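From: Madhu Tiwari
To: Flidport home repair list
Subject: Re: [repair] Sealing stone counters every year?

On the list, Cerkach regular wrote:

> The installer told us the granite has to be sealed every
> twelve months or the warranty on the tops is void. He also
> sells the sealer, 169 for the kit, or he'll come out and
> do it for 500. My neighbor says she pays it every February
> and her counters look great. We've had ours two years and
> have never done a thing to them. Am I ruining them? Should
> I just pay the man?
>
> Also he says the Lirilby sealer is the only one that
> "bonds" and anything else from the store sits on top and
> flakes. True?

I'd hold on to your money until you've done one test, and the test costs you a glass of water.

Pour a puddle the size of your palm on the part of the counter you use most, usually right next to the sink. Leave it for half an hour, then wipe it up and look at the stone. If the spot is the same color as everything around it, water isn't getting in to speak of, and a sealer wouldn't have much to do. If the spot has gone dark, the stone is drinking and you have a reason to seal. Do it again by the stove, and once more in a corner you never touch, so you have something to compare against.

I'm suspicious of any schedule that is the same for every stone. What gets sold as granite is a pile of different rocks under one name. Some of the dense black ones barely take up water at all, and putting sealer on those can leave a hazy film that you then have to scrub off. Some of the pale ones soak it up and really do want sealing now and then. A man who says "every twelve months" without asking which slab you have is reading you a sales calendar.

As for your neighbor, I believe her that they look great. Yours look great too, or you'd have said otherwise. What would count for something is if she skipped a year and they looked worse, and she has never skipped a year. I've had this same talk with my brother-in-law about fuel additive and I didn't get anywhere with him either.

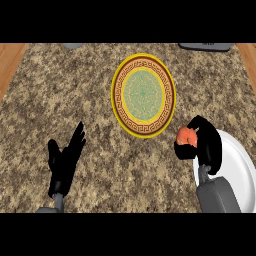 The warranty is a separate matter and I'd treat it separately. Ask for it in writing. I don't mean the brochure, I mean the page with the exclusions on it. When I asked our fabricator for the same thing he went quiet for two weeks and then sent me one sheet that covered cracks at the seams and the sink cutout and had not one word about sealing. Yours may be different. If it does say you have to seal, look at whether it says who has to do it and with what. If it only says "maintain per industry practice," that could mean almost anything, and I wouldn't pay 500 on the strength of it.

On the Lirilby question, I don't know the product, so take this as grumbling. Most stone sealers you can buy are the kind that soaks in. You wipe it on, wait, and then buff off every bit that didn't go in. The flaking and streaks people complain about mostly come from skipping the buffing, or from letting it dry on the surface while they answer the phone. I'd want to hear what "bonds" means and see a data sheet. I went looking for one for the Mota stuff my sister uses, and what I found was a page of customer reviews. She swears by it. She also used it on a slab that passed the water test before she opened the bottle, so I'm not sure what she's swearing to.

A few things I would do, whether you seal or not:

Use plain dish soap and water for everyday cleaning, and keep the vinegar off it. Vinegar won't do much to most true granite, but some slabs sold as granite have softer minerals in them, and it isn't good for the sealer if there is one.

Wipe up oil when you see it. Oil is slower to go in than water and a lot slower to come out, so if you want a second test, put a drop of cooking oil somewhere out of sight and give it ten minutes. Out of sight, please. I did mine dead center and got a dark dot that took a baking soda paste and three nights under plastic wrap to fade.

If you do decide to seal, a small bottle is plenty for a normal kitchen. I got mine for 23 at the hardware store and most of it is still under the sink. Try it in the corner first.

Somebody will probably write in now and tell me their counter was ruined because they didn't seal it. I'd like to hear about it, I mean that, but please say what kind of stone it was and what got spilled. The last time this came up we had a long thread of horror stories — and when people went back and checked, two of them were about marble. Marble is another animal. It etches from lemon juice and sealing doesn't stop that, whatever the label says.

Do the water test and write back with what you see. If it goes dark I'll say so and you can go buy your bottle.

Madhu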